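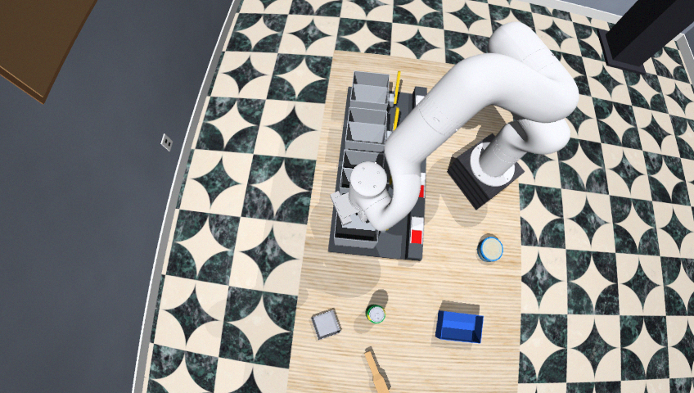
Progress report to the Hinds fund: learning to tidy from simulated practice

Where we have got to

Thank you, first of all, for your patience over the spring, when we had rather little to show you. I am glad to say that this report is a fuller one. The question you agreed to support was whether an arm that has practised only in simulation can learn to put small things away in the right bin when the room around it keeps changing, and we now have a first answer that we trust enough to write down.

The simulated workspace, which we call Nirnow, is built and in daily use. The arm stands on its pedestal on a wooden table, with the rack of grey bins and the strip of small red and white blocks within its reach, and a few unrelated objects left lying on the wood. Between practice rounds Nirnow changes the floor, the walls, the light and the places of the loose objects. The patterned tiles have turned out to be one of our more useful floors — bold shapes in cream and dark green gave the early versions of the method a good deal of trouble, and we have kept them in the regular rotation ever since.

What we found

The method itself is called Griker. In plain terms, it learns to guess which parts of a view matter for the next movement and to pay less attention to the rest. We compared it with our older method, giving both the same practice and then testing them in rooms neither had met before. Griker put the block in the correct bin in 80 per cent of trials. The older method managed 12 percentage points fewer, and most of its extra failures came in rooms with busy floors or strong shadows, which is where we had hoped to see a difference.

I should be open about what still goes wrong. The commonest fault is a block let go a little early, so that it catches the lip of the bin. We also see the arm hesitate when its own wrist hides the bin it is aiming for, and on bad runs it will hover there until time is called. We tried 7 changes to deal with the hovering and kept just one, a short memory of where the bins were last seen. It helps, though it slows the practice down more than I would like.

Changes to the plan

We had meant to start on the real arm at Jundov before the summer. I asked for that to be moved to August, and I am grateful that you agreed so readily. The extra weeks have gone into the gripper model, whose fingers closed more neatly than any real pair would, and into running the whole comparison again from the beginning after we found a mistake in how the start positions were drawn. The figures above are from the second run.

Next steps

The first real trials will use 5 room layouts at Jundov, with the bins and blocks set out as they are in Nirnow. Spending is within the agreed budget, and I am not asking for any change to it. If anyone from the fund would care to come and watch a morning of trials, you would be very welcome — do let me know beforehand so that I can book the room for longer.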